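Search this site
Search

Sunday, late

Sat up for the Plirkville hustings again, tea going cold, shouting at the laptop like it could hear me. Two hours of it! Miklós Bíró came out swinging on the bypass and then got himself in a right tangle over the bus money - he said 268 new stops, then his own leaflet said 18.
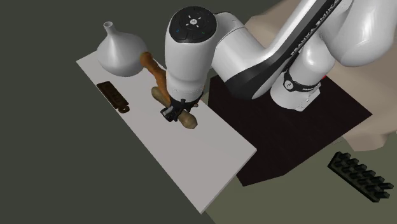
Mal-soon Ham just let him talk, which I thought was clever of her. She's still dodging the library question though, and I've got 2,000 names on a petition sitting in my hallway (well, the whole street has, but it's my hallway). I might vote for her. I might not. Mum rang halfway through to say they're both useless and she's going to bed.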